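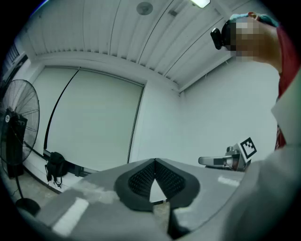
*4 min read*

Thu 23 December

I meant to write this back in August, when I had only just started collecting and everything about it still felt new to me, but then the days filled up the way they do, and so you're getting it now, with a mug of tea next to the keyboard and the heating turned up as far as Ostport landlords allow.

For those who have been asking what I do all day (hello, family!), I make examples. Somebody who is good with their hands does a small task over and over while holding a gripper, the gripper's camera watches from just behind its own fingers, and later on a learning system gets to study all of it. We call our project Werolum, a name I have stopped trying to explain at parties. The part I've come to love is the table. It's a plain gray table with a couple of strips of white tape on it, in a white room with a fan in the corner, and I have spent more hours with it this year than with my own couch.

The view from the gripper takes some getting used to. The lens is so wide that the tabletop bends and the slats of the ceiling curve together like the ribs of a boat, and whoever is working looms in from the side as one enormous sleeve. My first week I kept thinking something was broken! These days straight lines look a little odd to me. What you learn to look for is the two black pads and the bit of world between them, and whether you could tell what the hand meant to do if that was all you had to go on.

A single example is short. You pick up, you move, you set down, you stop. The stopping took me the longest to learn, and I still catch myself drifting off toward the next thing before the first one has properly ended, which leaves a messy little tail that has to be trimmed later. Our goal for the Maldonado set was 700 examples, and when I went through the first batch with a fresh eye I threw out 151 of them. It hurt a bit. Most had nothing dramatic wrong with them, only a marker that was hidden behind a wrist for too long (the square black-and-white ones have to stay in sight or we lose track of where the gripper is), or a grasp so hurried that I couldn't follow it myself.

So I slowed down, and I started varying things on purpose. I come at the object from the left for a while, then from the right. I fumble and fix it, and I keep the fumble. I used to delete those, wanting everything to look tidy, and then we tried a run with 66 of the untidy ones mixed back in and the Irness arm got noticeably better at recovering when it missed. I was so pleased that I told the woman at the bakery, who was very kind about it.

My shoulders would like it known that 4 sessions in a day is too many. Three is fine if there's a proper lunch in the middle, and I've moved my own sorting and labeling to the mornings, when I'm less likely to wave a bad one through.

After the holidays we start on cloth, starting with dish towels, and I've already been practicing folds at the kitchen counter.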